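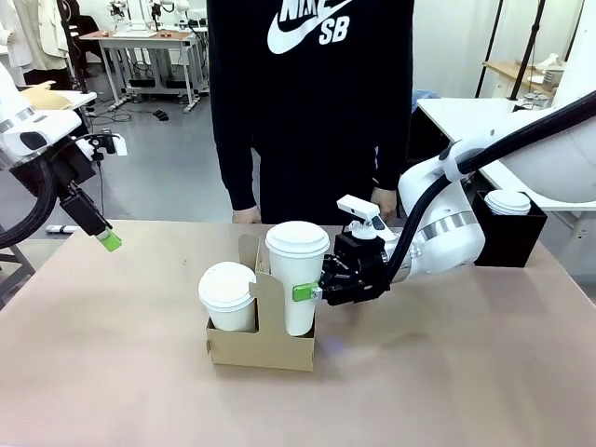

Jasmina Atanasov

Print this page | E-mail this page

Cardboard carrier for two cups – how to keep a tall one and a short one steady?

Hello everybody. I bring drinks to my mother in Jenby two or three times in a week, always one small for her and one large for me. The café gives me the brown cardboard carrier with two places and a high divider in the middle. The small cup with the domed lid sits deep in its place and I never worry for it. The tall one goes up far over the cardboard, and on every corner it leans to the outside.

I walk 20 minutes with it and the last part is stairs. In March I lost a whole large tea on the landing, and I have been nervous since then. I have tried to put a napkin beside the tall cup, but it slides down. Is there some better way to carry it, or should I ask for another kind of carrier? Also I would like to know how to take the tall cup out. When I pull it, the whole carrier wants to come up with it.

Thank you in advance, and excuse my English please.

Savolainen

I worked in a coffee kiosk in Fultonthorpe for two summers, so I have put very many cups in these things. A napkin laid flat does nothing. Fold it in four, then roll it, and push it between the tall cup and the outside wall before you start to walk. It must be tight enough that you need a little force.

Carry with one hand on the divider and the other hand flat under the bottom. The divider alone is fine for a short way, but the cardboard gets soft if something drips on it, and then it bends. On stairs I would always use both hands. Keep the tall cup on the side nearest to your body, so if it leans, it leans on your coat.

For taking out: put the carrier down on a table first. Hold the tall cup by its side, below the lid, never by the lid. With the other hand press the carrier down at the divider, and lift straight up. Take the tall one first while the short one is still there as weight. If it sticks, turn it a little and try again.

Ask also that they fill the large one a finger lower. Most places will do it.

Waltell

just get two smalls

Jasmina Atanasov

Thank you Savolainen, the rolled napkin holds much better than my flat one. I did the stairs this morning with both hands and came up with everything still in the cups. Waltell, I also thought about this, but I like my large tea – it is a long visit!

Contact us | Copyright Jenby Neighbours Help Pages | Back to top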